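Pesen twin-arm bench kit, after a winter of towels

Rating: 4 out of 5

Writing this on a break so excuse the typos. Bought the Pesen kit through Ruppert, set up in February, been running on cloth handling ever since. Small parts before that on another rig, so I had something to compare to.

Unboxing: fine. Arms come assembled down to the wrist, grippers in a separate tray. Two bags of screws, not labeled. Label them yourself before you start, they are nearly the same length and the long ones bottom out in the gripper plate. Ask me how I know.

Mounting went quick. Getting the two arms to agree with each other did not. The manual gives you one page on it and the drawing is for the older base. What worked for me - home both arms, bring the fingertips together in the middle, check height by eye, then shim the low side. Took most of a Friday. Once it's in it stays in, I've redone it just once and that was after I moved the bench.

Cables. My main gripe. The ones over the wrist are stiff and they want to go their own way. The clips in the box are junk, bought better ones. Leave more slack than feels right at the elbow or the connector works loose and you get a dropout mid-move with an error code that points at the wrong motor. Lost a whole evening to that.

Grippers are the good part. Angled fingers, decent bite, they'll pinch a small striped cloth at both ends and hold it up between them over the blue backing. Closing force is set too high from the factory for fabric. I run mine at 27 percent, anything more and the fingertip pads wear on one edge.

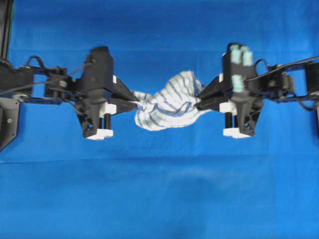

Reply from Custilholm: Same kit here, and I'd go lower on the force than that for thin stuff. Also check the wrist bolts after the first week, mine had backed off on one side and I was blaming calibration the whole time. Dab of threadlocker and it's been solid. Agree on the clips, they're terrible.

Good call on the bolts, went and checked, one of mine took a quarter turn. Adding it to the weekly list, which for anyone setting up now goes like this:

Wrist bolts, snug not gorilla tight
Wipe the fingertip pads with a dry rag
Look along every cable for shiny spots
Brush lint out of the finger joints, cloth work makes alot of it
Home both arms and check the tips still meet

Takes me around 27 minutes with coffee. Less if you skip the lint but don't skip the lint, it packs in behind the finger and the gripper thinks it's closed when it isn't.

Spares: pads are cheap and ship fast. Fingers are not cheap. Presholm makes a set that fits with a bit of filing, I have them on one arm and can't tell the difference so far.

Software is ok. Menus are a mess, and saving a pose takes too many clicks. It doesnt crash though, and backups are one plain file, so I'll live with it.

Would I buy again - yes, with better clips in the cart from the start. One point off for the cables and that manual page.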